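Household Systems, Unit 6
Containers and the claims made for them
Course handout, revised 8/26/19

Read this before the session. Bring one container from home that you believe is working, and be ready to have that belief questioned.

1. Where we left off

Unit 5 dealt with shelves. We ended on the Huldale plan, which says that every loose object in a home should have a container, every container should have a label, and every label should face the door. A number of you liked the Huldale plan. I would ask you to notice that it was written by people who sell containers and labels.

The basic claim in this whole body of advice goes something like this: a mess is a set of things without a boundary, so give the things a boundary and the mess is gone. I think this is about half right. A boundary does make a group of things easier to look at. Whether it makes them easier to find, use, clean or put back is a separate matter, and the advice books tend to slide from one to the other without telling you.

2. Terms

Boundary: the edge that says what belongs and what doesn't. A tray has one. So does a rug, if the household agrees on it.

Fill: how much of the container is taken up. Measured by eye for our purposes.

Reach: how far a hand has to go, and what it has to move, to get one item out.

Drift: the way contents slump, slide or collect in one part of a container when nothing holds them in place.

Return cost: the effort of putting one item back. Most systems fail here. Getting a thing out is something people want to do. Putting it back is a chore.

3. The open basket

The open basket is the favorite of the advice books, and it does have some points in its favor. There's no lid to lose. The return cost is close to nothing. It can be carried to where the stuff is, filled, and carried back.

Now the weak side. A long, narrow basket has no inner walls, so small soft things end up wherever they end up. Briem's pamphlet on nursery storage says that plush toys "find their own order" in a basket. I have no idea what that is supposed to mean. A heap is not an order. If you care which toy is where, you need dividers or you need fewer toys.

The basket under discussion is a long woven one with a hand hole in the end wall, set on a light wood table, with four small plush toys in it. 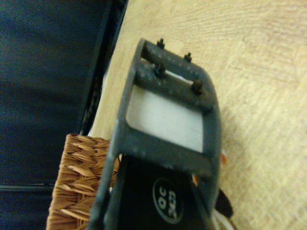
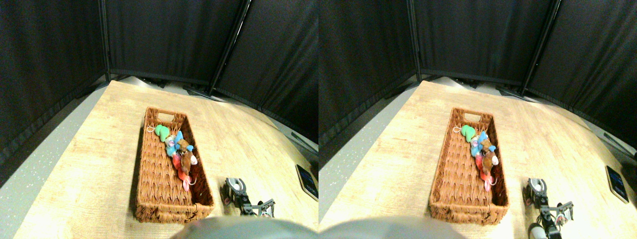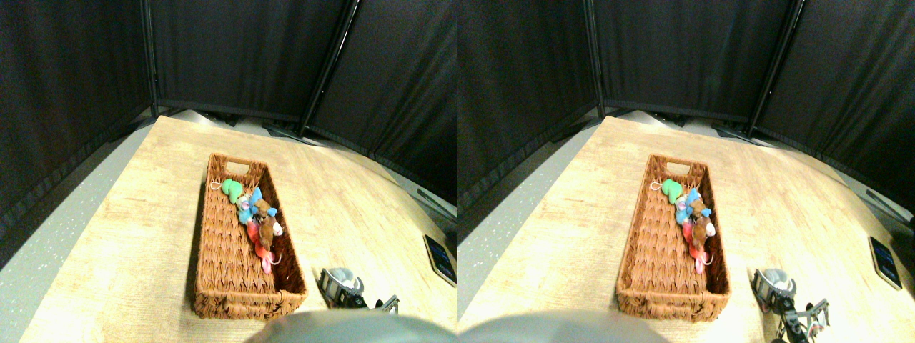 Questions of fill come up at once with a basket of this sort. The Briem pamphlet recommends filling to the rim "for a generous look." Try that with small plush toys and then ask a child for the one at the bottom. Everything comes out on the floor. A part-filled basket looks like a waste of space to an adult and works far better for whoever is using it, because each toy can be seen and grabbed. I'd leave a good part of the bottom showing and put up with the complaint that it looks unfinished.

The second question is whether four toys need a basket at all. The usual answer is yes, because loose items are said to multiply. I would like to see some evidence for that. Four toys on a shelf take up very little room and can be picked out by color from across the room. What the basket adds is that you can move all of them in one trip. If you never move them, it adds nothing except a thing to dust. Woven sides are slow to dust, too, as anyone who has gone around one with a damp cloth will know.

4. The sales figures

You will see it said that the average playroom holds 863 items. This number comes from the Piton catalog, February edition, and I have tried to find out how it was arrived at. The catalog doesn't say what counts as an item. If a box of crayons is one item, the figure is very high. If every crayon is an item, it could easily be low. The same page offers a "whole room" set of containers sized for 3,000 items, so you can decide for yourself what the first number was meant to do.

Corel, which sells a cheaper line, says that its bins save a family 500 minutes a year. No method is given there either. Please don't cite either figure in your papers unless you are citing it to take it apart.

5. Sorting by kind, color or use

Most of you will sort by kind without thinking about it: plush with plush, blocks with blocks. It's a fair default. Sorting by color looks good and breaks down by the end of the week, mainly in houses where more than one person does the tidying. Sorting by use (bath, car, bedtime) is harder to set up and lasts longest in my experience, though I admit that my experience is a small number of homes and I was the one who set them up.

Soft toys are the hard case. They don't stack, they don't stand, and they have several uses on the same day. I've seen households keep two places for them, one in the living room and one by the bed, and let the toys travel between the two. The strict books call this a failure. It seemed to work fine.

6. What to do for the next session

Take the container you brought and empty it on a table. Look at the bottom before you look at the contents, as crumbs and dust will tell you how long it's been since anyone got down there.

Put back only what was used in the last nine days. Set the rest beside it and leave it there overnight.

Write one page on drift. Where did things collect, and was it the container's shape or the way people reach into it? If you can't tell, say so. A page that says "I can't tell" and explains why will get a better grade than a page of guesses.

Don't buy anything for this assignment. If you feel that you need to buy something in order to finish it, write that down as well and we'll talk about it in class.

7. Reading

The Huldale plan, first two chapters. Skip the color plates.
Briem, nursery storage pamphlet, all of it. It's short.
Piton catalog, the introduction only. Mark every sentence that makes a claim, then mark the ones that give a reason. Bring the marked copy with you.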